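How to Clean Up a Small Wooden Shelf and the Mat Under It

Reading time: 6 minutes

A small desktop shelf gets dirty in places you don't notice until you move something. Crumbs end up on the mat, smudges build up in front, and the raw wood picks up yellow or brown spots wherever a cup or a sticky hand has been. The job takes less than an afternoon, and most of that is drying time.

These instructions are for unfinished or lightly finished plywood. If your shelf is painted or has a thick varnish, you can skip the sanding part and wipe it with a damp cloth and dish soap.

What you need

A soft hand brush and dustpan
Two white cotton cloths
Dish soap
Baking soda
Fine sandpaper, 220 grit
A small bowl of warm water
Clear wax or water-based finish (optional)

Use white cloths for this. A colored cloth can leave dye in bare wood when it gets damp, and then you have a new stain to deal with.

Step 1: Empty the shelf

Take everything off, starting with the top tray and its compartments and then the lower board. Check underneath too. Light or see-through things are easy to miss against a patterned mat. Wipe book covers with a dry cloth and set them somewhere flat.

Step 2: Brush before you wipe

Brush the top tray first. Hold the brush upright and pull the dust out of the corners where the dividers meet the back. Then do the lower shelf, then the legs, and leave the mat for last. If you wipe before brushing, the fine dust turns to paste and settles in the grain.

Once the shelf is brushed, lift it off the mat. Don't drag it. Plywood legs have sharp bottom edges and can catch on a printed surface.

Step 3: Look for stains

Turn on a lamp and hold it low, to one side. Check the front edge of the tray, both faces of the dividers and the whole lower board. On pale plywood, even a small brownish-yellow mark shows up well. The front edge is where I find most of them, usually close to a divider.
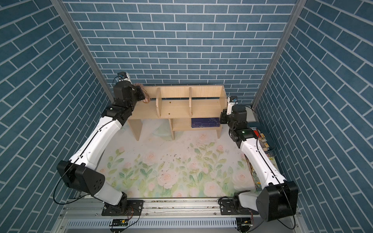
Dinesh Kaimal wrote in to say that he skips baking soda on front edges altogether, as the paste gets into the layers of the plywood and dries white. He goes straight to the sandpaper there and keeps the paste for flat boards. I have tried it his way on two shelves now and will keep doing it.

Step 4: Treat the flat boards

Mix baking soda with a little water until it is as thick as toothpaste. Dab it on the stain with a fingertip and leave it for 13 minutes. Wipe it off with a damp cloth, then go over the spot again with a clean part of the cloth. Dry it right away.

Grease spots may need a second round. Coffee and tea usually fade but leave a ring. Glue won't respond to the paste at all, so scrape it gently with a plastic card.

Step 5: Sand what is left

Wait until the wood is fully dry. Fold a piece of 220 grit into thirds and rub with the grain, using light pressure. Stop as soon as the mark fades. The top layer of plywood is thin, and if you go through it you will see a darker layer or a line of glue that can't be fixed.

For a front edge, wrap the paper around a flat eraser so you don't round the corner over. Brush off the dust when you're done.

Step 6: Clean the mat

Shake the mat outdoors or over a trash can. For crumbs that stay put, use the hand brush in short strokes toward one edge.

Smudges depend on the material. A vinyl or coated mat can be wiped with warm water and a drop of dish soap. For a cloth mat, check the label first and wash it cold if washing is allowed. Test a corner before you scrub any printed flowers, as some prints rub off. A cream background shows streaks, so rinse with plain water afterward and dry it flat.

Step 7: Seal the wood

This step is optional, but bare plywood will stain again. Rub on a thin coat of clear wax, or brush on a water-based finish. Let it sit for 24 hours before you put anything back. I use 3 thin coats on the lower board and one everywhere else.

Put the books back last, with the mat dry and the shelf standing level.

We use cookies to remember your settings. By continuing to read, you accept our cookie policy.

Related articles
Getting Candle Wax Out of a Tablecloth
Candaleck Tray Dividers: Three Layouts for Small Items
How to Fix a Wobbly Shelf Leg
Vaughan Brush Set Review
Storing Books Flat or Upright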